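Renting out a spare room by the month: include utilities or split them?

prarnholm_attic
Good evening all. I have a spare room on the top floor and from September I want to rent it to one person by the month. My question is about the electricity and heating. Should I put everything inside the rent, or divide the bill each time it arrives? My last bill was 961 for the whole winter and I was quite shocked by it. The house is old and the windows are single glass.

Catríona K
Include it. I have rented my back room for 8 years and I never divide a bill. You take last year's total, divide by twelve, add a little, and it is finished. Dividing bills makes bad feeling over very small money.

dvorak_t
I do not agree with Catríona. My first tenant had everything included and he kept the heater on with the window open, all of February. Now I have a small meter on the room and he pays what it shows. It cost me 60 and one afternoon of work.

Catríona K
So you had one bad tenant, and now every tenant must live with a meter beside the bed. I would not rent such a room.

dvorak_t
It is in the hallway, and the present tenant asked for it himself. He is away half of the month.

prarnholm_attic
Thank you both. The person who is interested works from home, so I think she would use more than me. Does this change your answer, Catríona?

Catríona K
A little, yes. Then I would include it up to a fixed amount and write this amount in the agreement.

muireann_f
Please check first if your insurance allows a lodger. Mine did not, and I had to change the policy. Also make a list of the furniture, signed by both of you. My friend Solange lost a good armchair because there was no list.

prarnholm_attic
I have asked the insurance and I am waiting for the answer. For the list I will do it, good idea. I am attaching four pictures. The table with the light wood top is in the second one.

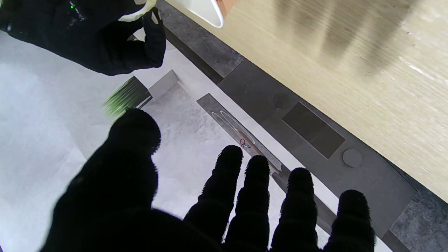
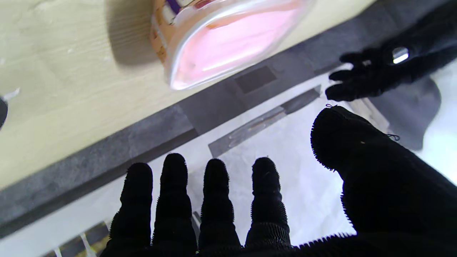
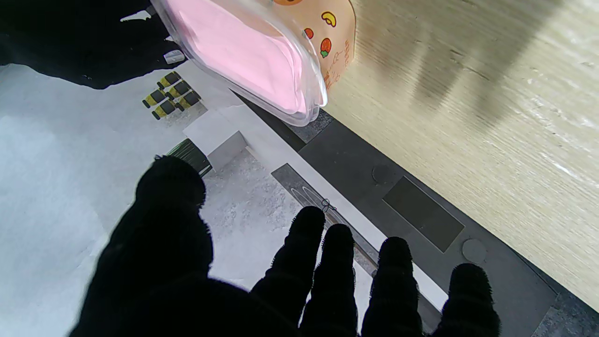
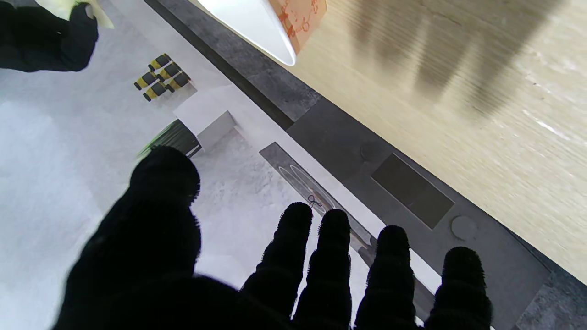

So the rent will be with utilities included up to a limit, and above the limit we divide in two. I still do not know what is a fair limit for winter. Also, do you ask for one month of deposit or two?

dvorak_t
One month. With two you will lose the good people, they have other offers.

Bríd in Pluvley
Two, if the furniture is yours. I asked for one and the repair of the bed alone was more than that.

muireann_f
One month here also, and 4 weeks of notice from both sides. For the limit, look at your winter bill and your summer bill separately. One limit for the whole year will be wrong in both seasons.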